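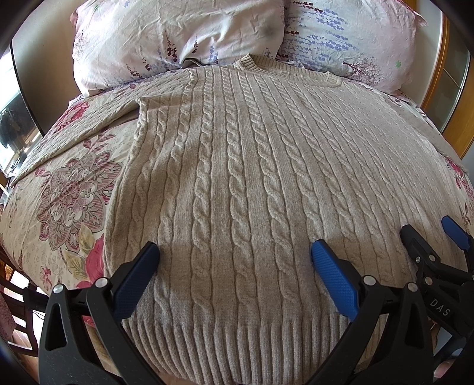 Somewhere in the second episode of Gilmartin, a retired ferry pilot spends almost four minutes looking for his reading glasses. He checks the kitchen drawer, then the coat by the door, then the kitchen drawer again. The radio is on. His daughter calls up the stairs to ask if he wants eggs, and he says he'll have them later, and then he finds the glasses and sits down and reads a letter that we don't get to see until episode four.

I have now watched those four minutes three times, and if you'd told me last winter that I would be recommending a drama on the strength of a man going through a drawer, I'd have laughed at you. But I've been pressing this show on everyone I know (my sister, my dentist, the couple who run the place where I get my coffee) and I can report that most of them have come back wanting to talk about the glasses.

Gilmartin is the first thing from Stoltamano, a small production company that had only made documentaries until now, and it shows in the best way. The five episodes follow one family in the harbor town of Lakent over a single October, as they argue about whether to sell the house they grew up in. There's a death in it, but it happened years ago. There's a secret as well, and you'll probably guess it before the people on screen do, and the show doesn't seem to mind one bit if you've guessed.

Solveig Lunde wrote all five. She spent a long stretch of her career on a hospital soap, turning out scripts at a speed that makes my own deadlines look like a vacation, and when we talked on the phone she was very funny about it.

"I'd killed off so many people by then," she told me. "Fires, buses, a chandelier. I wanted to write something where the worst thing on a given day was that somebody forgot to pick up the bread."

She wrote the first draft in a rented room above a hardware store, and it came in at 76 pages for the opening episode alone, which for an hour of television is a good deal too long. Her director, Ayman Alaoui, read it on a train and called her from the platform. She was sure he'd want it cut in half. He wanted to know whether the father took his shoes off when he came in, because the script didn't say and he thought it mattered a great deal.

(He does take them off, and he lines them up. Once you know that, keep an eye on the hallway in the last episode.)

Alaoui's documentaries were about people at work, bakers and bus mechanics mostly, and he brought that patience along with him. He likes to let a conversation go on after the important part is over. In the third episode two brothers finally say the terrible thing they've been circling since the start, and any other show would cut right there, on a slammed door or a wet eye. Alaoui stays in the kitchen. They still have to carry a table down to the garage, you see, and it doesn't fit through the door, and they have to talk to each other about which end goes first. I was holding a cup of tea during that bit and I never did get around to drinking it.

"We did that table maybe 20 times," Alaoui said. "The actors were so tired they stopped being angry in an acting way. They were just angry about the table."

Now, I should be fair. It's slow, and I know perfectly well that slow is a word critics use as a compliment and everybody else uses as a warning. The first episode takes its time telling you who is related to whom, and I had the youngest brother down as a neighbor for a good half hour. There's a subplot about a choir that never quite comes to anything, though the singing is lovely. And the subtitles on the songs come and go in a way I couldn't work out at all. If you tend to watch with your phone in your hand, this one will slip right past you, and I say that as someone who has watched whole seasons of things with my phone in my hand.

But give it until the end of the second hour. Something happens to your own pace when you watch it. I noticed I was hearing the rain in it, and the refrigerator, and a gate somewhere that wants oiling. My husband, who fell asleep in the first episode and makes no apology for it, wandered back in for the third and stayed standing behind the couch until the credits, still holding the laundry.

The performances are wonderful all around, and I'd single out the daughter, who does more with the back of her head than most people manage with a monologue. She has one speech in the whole series. It comes in the car, in the finale, and it's mainly directions to the bus station.

The whole run arrives on Etamberg on August 9, 2025, all five episodes at once, though I'd beg you not to swallow it in one sitting. Lunde told me she'd hoped for one a week and lost that argument. So make your own schedule. We did one every Tuesday-ish evening, or whenever supper was done early enough, and by the end we'd gotten into the habit of leaving the set off for a while afterward and just sitting there talking, first about the family and then, more and more, about ours.

As for a second season, Lunde says she has an idea about the neighbor with the dog.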